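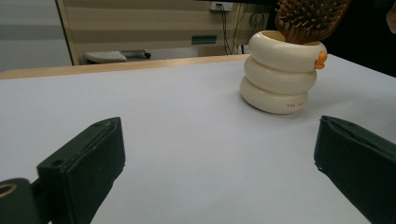
2020-04-21, hand tool no. 2, fingers and mounting. I took this tool out of use in the morning and wanted to write down the condition before changing anything, so that Janka does not need to ask me again in two weeks. The complaint from Sang-wook was that the fingers do not meet squarely at the tips. In open position they look fine: with the pot with the little orange duck and the hairbrush on the white table, there is a wide gap and both flat tips lean to the inside as they should. The right finger has a small pale chip on the lower front corner. Both have scuffs on the green surface, none of them deep enough to feel with the nail.

Closed on the feeler gauge it is another story. Tips touch at the upper side first, and the lower side stays open. I turned the tool upside down and measured again, same result, so it is not the weight of the fingers that pulls them.

Opened the housing. The slide on the left had old grease, brown and with fibers inside. The right one was better, I think Ladan cleaned it in December when she changed the spring. Wiped both rails with a dry cloth first, then with alcohol, then a very thin layer of the Slanina grease. Please do not use the spray from the window shelf, it dries and becomes sticky.

Screws on the finger mounts: the left pair was tight. On the right side one screw turned almost a quarter before it took any load. This is for me the reason for the bad closing, but I can not be sure, as I had cleaned the slides before I tested again. Next time one change, then one test. I write it here mainly for myself.

After tightening, the tips close well over the full width with a sheet of paper between them. The paper holds on both sides when I pull. I did not put thread lock yet. Zinhle says we should wait until the new fingers from Grerkine are here, otherwise we glue and unglue for nothing. I agree, but then somebody must check the screws at the start of each shift. The key is on the hook, please put it back there.

Opening width, reference against the encoder: closed reads 15, fully open reads 278. Before the cleaning fully open was only 242, so the left slide was really stopping early and the software took this as the end position. I deleted the old calibration file and made a new one. Old recordings keep the old file, do not mix them. Sabina, can you look if the import script takes the file by date or by tool number? If it is by tool number we have a problem with everything from last week.

Cycle test: 600 open/close by hand is boring but I did it, in blocks, with music. No change in the closed value at the end. A slight clicking came in the last block, from the right side - I could not find it with the cover off, and with the cover on it was gone again. Leave it for now.

The chip I did not file. It is on the corner and does not come near the gripping face. If it grows we change the finger, there is one spare right in the Trudodero box, no spare left.

Open points:
Thread lock on all mount screws when new fingers come.
Order left finger (Janka).
Import script and calibration file (Sabina).
Listen for the clicking.

Tool is back on the rack with the yellow tag. Take the tag off only after Sang-wook has tried it.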